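Notes from the Break Room: A Word on Paper Cups

Those of you who come by for the Tuesday coffee hour at Westo Hall will have noticed that the old glass mugs are gone from the counter. They had a good long run, but there were never enough clean ones by the second pot, and the sink on that side drains so slowly that washing up had become the longest part of the morning. So back in May we switched over to paper cups, and I must say I have grown rather fond of them.

We ordered 2,910 of them from Sileck, which sounded like a mountain when the boxes came in, though anyone who has poured for this crowd knows how quickly a sleeve can disappear! They are plain white with a little gray printing, nothing fancy, and they sit nicely in the hand. The boxes are on the bottom two shelves of the closet next to the Urari Room, behind the folding chairs. Please open one box at a time and finish it before starting on the next.

Now for a few small housekeeping matters. When you set out cups before coffee hour, keep the stacks short. I know it is tempting to put out a tall tower and be done with it, but tall stacks lean, and on a smooth tabletop they go over the moment a sleeve brushes past. Five to a stack is plenty, and even two will do at the smaller tables. Stand them upright, well in from the edge, and leave a bit of elbow room on either side for whoever is pouring.

If a cup has rolled onto the floor, please toss it in the bin instead of tucking it back in the stack. Unused cups can go back in their sleeve at the end of the morning — fold the plastic over twice and it will stay shut.

We are still looking for a better lid for the larger size. The ones from Stan fit if you press hard all the way around, but they pop off again on the walk to the parking lot, and I have the coat to prove it. If you have found a lid you like, leave one in the basket by the sign-in sheet and we will try it out. Coffee is on at nine, as always.
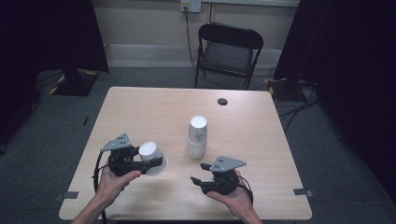
White paper cups on the table, two of them stacked.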